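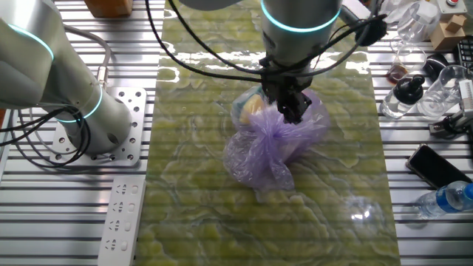

Una bolsa de plástico morada, anudada por arriba, sobre la superficie de trabajo.

El cajón de las bolsas

En mi casa hay un cajón que no cierra. Está a la izquierda del fregadero y dentro viven las bolsas de plástico, todas las que han entrado por la puerta desde que me mudé a Cestero. Las de la frutería, las de la farmacia, una enorme de una zapatería que ya ni existe... Las guardo por si acaso, como hacía mi madre y como hacía mi abuela, que además las lavaba y las tendía con pinzas en el patio (de pequeña me moría de vergüenza cuando venían mis amigas, y ahora me parece una genialidad).

En marzo, con tanta hora metida en casa, me dio por vaciarlo. Lo volqué entero encima de la cama y salieron 218. ¡Doscientas dieciocho bolsas! Y eso que yo iba a la compra con mi carrito de tela, tan digna. Pasé la tarde doblándolas en triangulitos, viendo una serie malísima, y cuando terminé cabían todas en una caja de zapatos. Duró así dos semanas. Luego volví a embutirlas como siempre, empujando con la rodilla.

Desde entonces me fijo muchísimo en cómo guarda las bolsas la gente. Está quien las mete en una bolsa más grande colgada del pomo – la bolsa de bolsas, un clásico – y quien tiene ese tubo de tela con gomas en los extremos que se vendía en todos los mercadillos. El mío era de gallinas y lo perdí en una mudanza. Todavía me acuerdo de él.

Luego está el asunto del nudo. Yo soy de retorcer mucho la parte de arriba y hacer un nudo que después no hay quien deshaga, así que acabo rompiendo la bolsa con los dientes para sacar dos limones. En Dindasia, la frutería de mi calle, hacen una lazada floja que se suelta de un tirón. Les pedí que me enseñaran y me enseñaron, con la cola esperando detrás y con bastante guasa. Sigue sin salirme.

También he probado a pasarme a lo bueno. Me compré unas bolsas de malla de Jolwood, preciosas, color crudo, y se me olvidan en casa un día sí y otro también. Me planto delante de los tomates, miro el carrito, suelto una palabrota bajito y arranco otra del rollo. Eso sí, las que entran ahora trabajan: papelera del baño, zapatos en la maleta, el bañador mojado, el pan para congelar. Una azul lleva todo el otoño tapando el sillín de la bici y ahí sigue, la pobre.

Estas navidades el cajón se ha atascado del todo. Metí la mano por la rendija, tiré de un asa y salieron seis enganchadas, una detrás de otra, como los pañuelos de un mago. En la última había una lista de la compra con mi letra: lentejas, pilas, perejil. Las pilas todavía no las he comprado.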